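Clirnach table guide, part 5: getting the room ready

Right, before you put anything on the table, let's sort the room out. I do this bit with Delia Dumitrescu and we've got it down to a nice easy routine (she's much tidier than me!).

1. Clear the table completely and wipe it with a dry cloth.
2. Walk along the walls and move any boxes away from the pipes.
3. Decide who stands where and stick to it.

Caution: please don't hang coats or bags on pipework, however handy it looks. I did once, in March, and I'm still hearing about it.
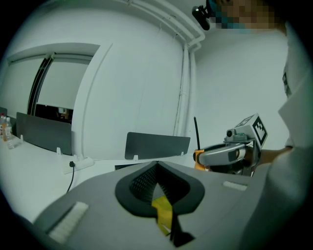 4. Put the Felletti tray down, long side towards you, and leave some 2 hand widths clear all the way round.
5. Lay the Istach mat inside it, smooth side up.

Note: if the mat curls at the corners, roll it the other way overnight. A heavy book works too, but it's slower.

Spare mats are under part number 322 in the Policarpio list.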